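Home | Building | Meetings | Minutes | Newsletter | Contact

Search this site Enter keywords Go

Branthorpe Shared Workshop
Members' Meeting, March 19, 2019
Minutes

The meeting opened in the back room after the tea was cleared. The chair for the evening was taken by the bench secretary. Apologies had come in by email and were noted.

1. Minutes of the last meeting

Approved with one correction. The item on the drill press should have said the belt guard was ordered, and the minutes had it as fitted. It is still on order.

2. Wooden boards

Most of the evening went to this item. The boards have been in use since the Flosolholm members joined us, and they were never given a finish schedule. A few of them have marks in the surface and some brown discoloration low down. Opinions differed on how much that matters.

One view was that a work board is there to be marked, and that sanding them all back would cost a weekend for little gain. Another was that the varnish is what keeps glue and dirty water out of the grain, and once it goes along a bottom edge the board starts to swell. Members who use the boards for layout said they care mainly that the face is flat and that a pencil line shows up on it. The glossy ones are harder to see a line on under the strip lights.

After discussion it was agreed:

-- Boards with only small nicks stay in use as they are.
-- Boards with discoloration along an edge are to be set on the rack by the door with a strip of masking tape and the date.
-- Nobody is to sand a board inside the assembly area. Sanding is done at the extraction bench.
-- Tape comes off at the end of a job. Old tape leaves a gray residue that picks up dust and then transfers to the next piece.

It was asked whether a board can be wiped down with mineral spirits to get the residue off. The answer was yes, with a clean rag and the big door open, and the rag goes in the metal can afterward.

3. New varnish

Two quotes were read out. Kostiuk can supply a satin varnish in large cans, with delivery. Surimetti has a gloss only, slightly cheaper, and we would have to collect it. Given the comments on glare under item 2, the meeting preferred the satin. A vote was taken and the Kostiuk quote was accepted, with 2 against. Those voting against asked that their reason be recorded: they think the gloss wears longer and that the lights should be changed instead.

It was further agreed to order 4 cans to start with, and to keep one back unopened for repairs.

The bench secretary will write up the method on a card and pin it over the sink. As discussed, it will say: light sand with the grain, vacuum, wipe, thin coat, leave overnight, light sand again, second coat. Edges get done first and the end grain gets an extra coat. Boards are to dry flat on the pin supports. Last time two of them were stood against the wall and both took up a run along the lower edge.

4. Storage

The rack by the door is full of offcuts. It was agreed that anything without a name and a date on it by the end of March goes in the scrap bin. Members who want to keep short lengths should put them in their own drawer. The long shelf is for full boards only.

A suggestion to store the boards upright with spacers between them was left for another meeting. Upright storage takes less floor, but the shelf would need a lip along the front, and there was no agreement on who would build it.

5. Money

The account stands at about 2000 dollars after the heating bill. The varnish comes out of the consumables line, and there is enough in it. Drawer rents are due. A reminder will go out with these minutes, and anyone who has already paid can ignore it.

6. Floor and cleaning

The floor near the extraction bench was slippery again with fine dust. Sweeping moves it around and the shop vac should be used first. The vac filter has been changed and the spare is on the hook behind the door. Please write it on the list if you take the spare.

The sink trap was cleared of dried glue. Glue brushes are to be wiped out on paper before they go anywhere near the sink. This has been in the minutes before.

7. Other business

The key to the side gate sticks. Graphite will be tried on it, and if that does no good the lock will be replaced.

A member asked if the Flosolholm group could have the big table for one full evening in the month for a glue-up. Agreed, provided it goes on the wall calendar a week ahead.

The radio was raised. It was agreed that whoever is first in picks the station and whoever is using the planer may turn it off.

8. Next meeting

The date will be put up on the board by the kettle. Varnishing of the first boards should be finished by then, so item 2 will be carried over for a short report -- please hold any further comments on satin and gloss until that point.

The meeting closed at ten past nine.

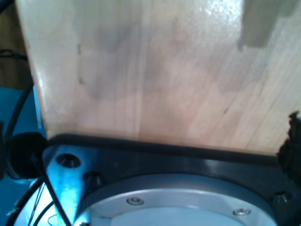
A member who missed the meeting wrote in afterward to ask that the end grain be sealed before anything else is done. In the member's experience brown staining near a bottom edge usually starts there, and a fresh coat on the face will only hide it for a season. The member would also like the satin tried on one board before the other cans are opened, and is willing to come in and do that one.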